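Brunulum desk lamp, two months on

I bought the Brunulum because my old lamp had started to droop and because Bhavana Alva, who sits opposite me, would not stop going on about hers. It promises "natural daylight" and a grip that holds any position. I have heard that before.

The light is fine. It has 8 brightness levels, of which I use two, and the lowest is still too bright for reading late. The daylight setting looks a bit blue to me. Assembly took about 15 minutes, most of it spent hunting for the right hex key.

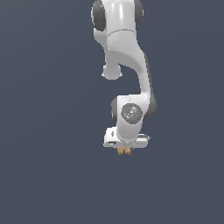

My main complaint is the clamp. Hitell, the shop I ordered from, lists it as suitable for "all desks", but mine has a rounded front and the thing creeps forward every time I lean on the wood. I ended up wedging a folded beer mat under it. When I wrote to ask for a different clamp I got a polite reply suggesting a different desk.

The touch switch also comes on if a sleeve brushes past it. Bhavana says hers doesn't. I'm keeping mine, mostly as I've thrown out the box, but I wouldn't pay full price again.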